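In defense of the closed door

Every January somebody here wants open shelving. Looks airy, they say. Looks like dust and old binders, I say. We moved to the Grilten office with more than 14 boxes of stuff that had never had a home, and what saved us was one low cabinet with two doors.

Folders go in. Doors shut. Done. The desk stays a desk.

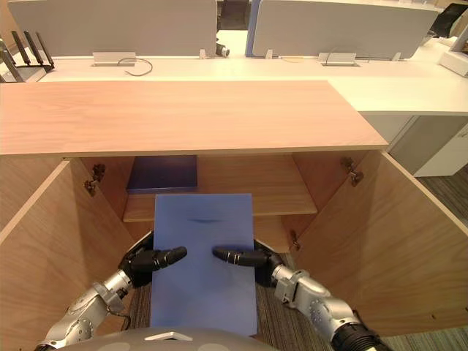 And low is good, by the way. Things on top of a desk breed — a cup, a cable, then teh whole Tumirby catalog. Things on a shelf inside stay flat and keep quiet. One shelf is plenty. Give people five and they fill five, I've seen it, the old Xavier building was all shelves and you couldn't find a stapler in it.

Yes, you have to bend down. Bend down. It takes two seconds and then you think about whether you really need to keep the thing. Half the time no.

My other complaint is floors, so while I'm at it. Carpet where people sit, wood where they walk. Not fashionable, don't care. Carpet is quieter and a chair stays put on it.
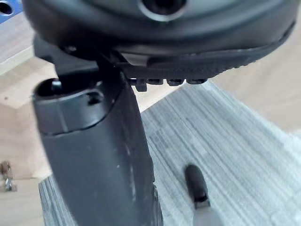
Filed under: Office life

Flonau sent round a flyer for mesh baskets, item 3417, see-through. Why woud I want to see through it? Put a door on it and we'll talk.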